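August 2018 – button sorting rig, slip fault

Still chasing the dropped parts, and I think I finally have half an answer (half!). Abena Lamptey had the cell running the push button job before I came in, and the log she left me was ugly: 79 attempts, 19 faults, and eight of those were the kind where the controller swears it has a part and it doesn't. Those are the ones that worry me. A missed grab just stops the run, but a false "holding" lets the arm carry on to the drop point and open up over nothing.

My first guess was the Dai pads, which have been on there since January and have over 3,975 closes on them. So I swapped them, felt very clever, and got the same fault on the second try. Great.

Then I slowed the approach way down and watched the finger position readout instead of the parts. The closing width is one fixed number for the whole job, and whoever set it (me, I'm afraid) measured across the cap. Grab the same switch lower down, by the body, and the fingers stop early, call it a grip and barely squeeze. Then it slides on the way up. Araceli Llorente says the Stondano cell had the same trouble and they went to a force threshold – I've asked her for the numbers.

One more thing, and it's a safety one. After a slip fault the arm stays where it is with the drive still live, and the Fludance panel shows plain green. I reached in once before I caught on. Hit the stop before you put a hand anywhere near the trays, even if the panel looks happy.

Red and green trays, and the green mushroom-head button in the last two:

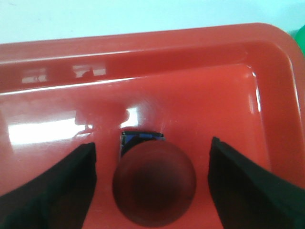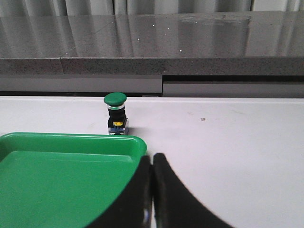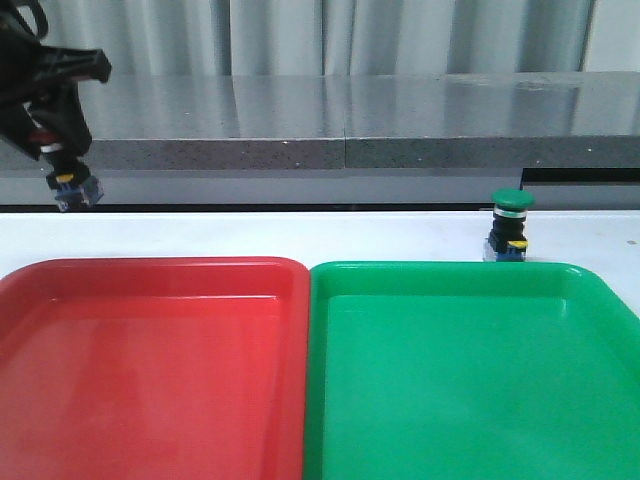 To do

– Force threshold in place of the fixed width, once Araceli sends hers
– Make the panel go amber on a slip fault, ask Unlow if their driver even allows it
– Put the old pads back on and rerun Abena's job, same speed as hers
– Write the stop rule on the door card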